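Capítulo 3
A demonstração como ponto de partida

Quando visitei pela primeira vez um laboratório de automação em dia de portas abertas, eu esperava ver os braços mecânicos em movimento. Vi, e foram interessantes. Mas a parte da visita que usei depois nas minhas aulas foi outra, e por ela quero começar este capítulo.

A Idura abre as portas do seu centro em Nosarport uma vez por ano, em janeiro. No dia em que lá estive éramos 17 visitantes, quase todos estudantes de engenharia. A anfitriã explicou o projeto Mosoti, no qual um robô deve aprender tarefas de escritório a partir de demonstrações feitas por pessoas. Antes de nos mostrar qualquer máquina, ela levou-nos aos postos de trabalho e pediu silêncio durante 20 minutos. Ali uma pessoa arruma material de escritório numa caixa com divisórias, e nós devíamos somente observar as mãos.
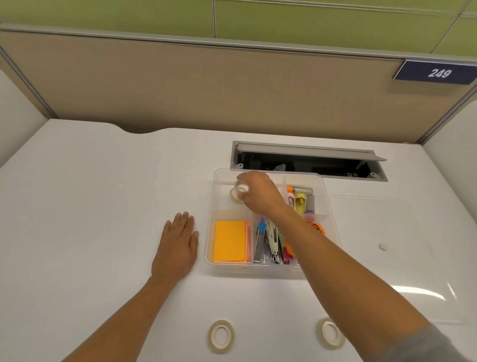

Posto 249: fita adesiva, notas autocolantes, agrafador e tesoura, cada coisa com o seu compartimento. 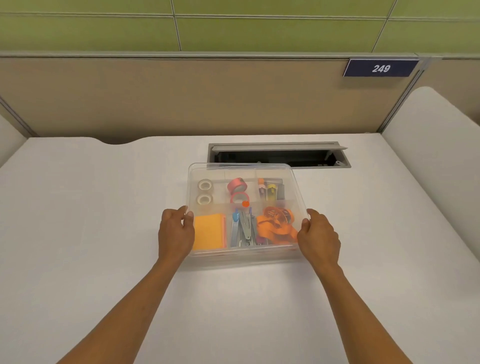 Texto de Frøydis Haugen
Revisto para esta edição em 02/08/2023

Para quem observa, a tarefa parece pequena demais para um capítulo inteiro. Peço ao leitor um pouco de paciência. Um rolo de fita pode ser pegado por fora ou pelo furo do meio; pode ficar deitado ou de pé; pode entrar num compartimento onde já existe outro rolo. Além disso, o plástico transparente deixa ver o que está atrás dele, e uma parede assim é difícil para muitos sensores de profundidade. A pessoa resolve tudo isto sem pensar. O programador, pelo contrário, tem de decidir se escreve uma regra para cada caso ou se deixa o sistema tirar a regra dos exemplos.

No projeto Mosoti escolheram o segundo caminho. Até ao dia da nossa visita tinham reunido 1441 demonstrações, e nenhuma durava mais de 60 segundos. Uma colega do grupo perguntou se não seria melhor repetir sempre o mesmo gesto, para facilitar o cálculo. A resposta foi que não: a variação entre as demonstrações é justamente aquilo que o sistema precisa de ver — voltaremos a este ponto na secção 3.4.

Neste capítulo tratamos primeiro do vocabulário: tarefa, demonstração, trajetória, estado final. Em seguida comparamos a programação por regras com a aprendizagem por imitação, usando o exemplo da caixa. A secção 3.3 apresenta o método de anotação Irkow, que divide uma demonstração em etapas curtas, e os exercícios do fim pedem que o leitor o aplique à sua própria secretária.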